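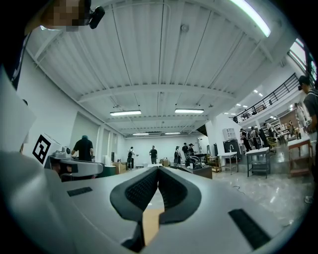
Fillance Demonstration Programme
Interim report to the Brurnberg Fund, second reporting period

1. Progress against the work plan

The period covered by this report ended in March. The Dramitz workshop has completed the move from remote control to demonstration with hand-held grippers, as agreed at the last review. A person now carries out the household task directly, with one gripper in each hand, and the movement is kept as a teaching record for the arm. Remote control remains in use for checking.

The work plan asked for 50 accepted demonstrations of each task. This has been met for the shelf task and the table-clearing task. The drawer task stands at 20 and will be carried into the next period.

2. The drawer task

The task consists of opening a table drawer, placing a small item inside and closing the drawer again. It calls for both hands, and the order in which they move differs between demonstrators.

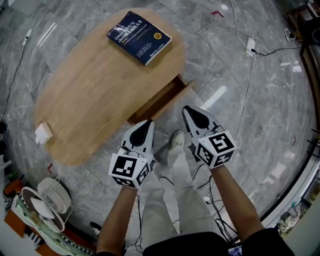

The written instructions have therefore been revised. Demonstrators are asked to begin with both grippers held clear of the table top, and to keep the markers on the grippers in view for as long as the task permits. Recordings in which the markers are lost during the pull are set aside and are not included in the totals given above.

3. Matters for the Fund's attention

The transfer of records to Yang, our partner for training the arm, was delayed while the two sides settled a common file layout. Transfers have resumed. No change to the budget is requested.

We ask the Fund to agree to a further 3 months for the drawer task. The other tasks are not affected.

4. Next period

Completion of the drawer demonstrations
First trials on the arm, using the shelf records only
Revised guidance for new demonstrators, to be sent to the Fund in draft

Submitted by the Fillance programme office, Dramitz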